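Home | News | Opinion | Projects | Contact

March 8, 2021
By Dougal Geddes

We should stop replacing culvert headwalls like for like. I have been on enough outfall jobs to say it plainly. When a concrete headwall cracks, the usual order is for another concrete headwall, cast to the same drawing, set on the same soft ground. A few winters later a crew is back at the same ditch.

The one at Cirnier is a good case. It serves a 12-inch pipe under a farm access road, and it has been rebuilt 4 times. The ground behind it stays saturated for most of the year. Water gets around the wings, the fill washes out, and the wall tips forward. Soudabeh Alipour, who inspected it in February, wrote in her notes that the concrete was sound. The wall had failed as a block, with hardly a crack in it.
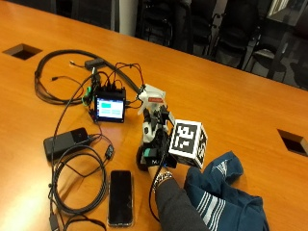 Inspection records are where this could be caught, and most of them are poor. A typical form has a box for condition and a box for action. It has no place to say which way the wall moved. I would like every headwall to carry a fixed survey mark on two faces, bold enough to find again through weeds and mud. The black-and-white patterns on the white cube in the gloved hand are the right idea: blocky, with a thick border, and hard to mistake for a stain. Paint fades and nails rust, so a plate bolted to the wall would be better.

Roya Daneshvar disagrees with me on cost. She points out that Prisard looks after 300 outfalls and that most will never move. I accept that. Start with the 200 on clay and leave the rest alone.

As for what to build instead, a stone-filled basket wall drains through its own face and can settle a little without falling over. It is not pretty and it needs a good filter fabric behind it. Put in a proper toe as well, or the ditch will scour under it.

Recent items
Clearing silt from twin pipes
Zosari road drainage: what is left to do
Letters: Jong-dae So on ditch slopes
Choosing a filter fabric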